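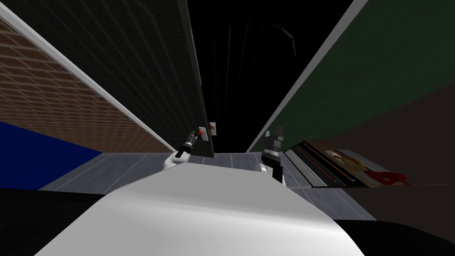 The Long Way Back to the Corner Laundry

For most of its history the town of Skolwood washed its clothes in public. The mill houses on the east side were built without room for a washer, and the two laundries on Brudton Street stayed open until midnight to handle the second shift. When the mill cut its hours, one laundry became a tire shop. The other closed in March of last year, after the boiler failed and the owner decided not to replace it.

That left 470 households in the east side rental blocks, and 182 of them had no washer at home, according to a survey the town did that spring. The nearest open laundry was in Fimness, two bus rides away. People made the trip with wheeled carts, or paid a neighbor with a car, or washed in the bathtub and dried things over the shower rod.
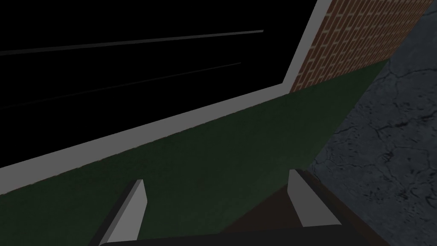
By Hwang

The bathtub method works well enough for shirts. It does not work for blankets or work pants, and it is hard on old plumbing. Landlords on the east side began to complain about clogged drains and about damp in the walls. Tenants complained about the same damp.

The town looked first at the closed laundry itself. The floor drains were good and the electric service was heavy enough, but the gas line had to be moved and the roof over the dryers leaked. A private buyer toured the building and walked away. In the end the town took a lease on it, fixed the roof with money set aside for sidewalks, and hired an operator to run the machines and keep the coin income.
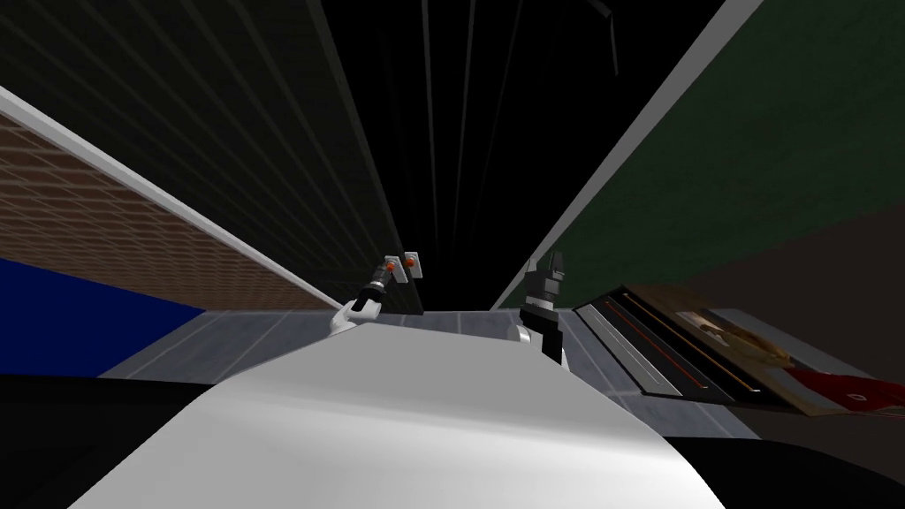 The sidewalk money was the part that people argued over. Residents on the west side, where nearly every house has a laundry room, had waited years for new curbs on the hill. They were told the curbs would be put off by one season. They have now been put off again.

The laundry opened with fewer dryers than it used to have. A wash costs more than it did under the old owner, and the big front loaders are taken by early morning on weekends. Still, the bus to Fimness no longer fills up with carts. The diner next door has started opening before six, and it sells a lot of coffee to people waiting on a spin cycle.
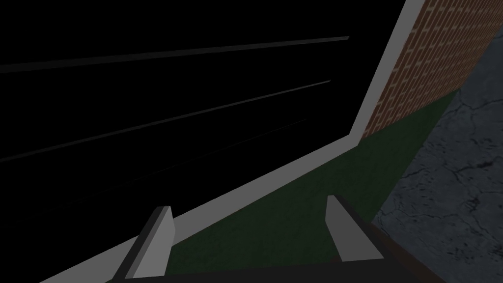 What happens when the lease runs out is an open question. The operator wants a longer term before buying more dryers. The town wants to see a full winter of gas bills first. Both sides expect to be talking through the fall.

COMMENTS

eastsider_2: My mother washed at the old place her whole life. Glad the lights are back on. Please fix the change machine.

hillroad: So when do we get the curbs?

mkt: The diner pie is worth the trip even if your clothes are clean.

Search this site Enter keyword Go

Contact the editors | Copyright 2024 | Back to top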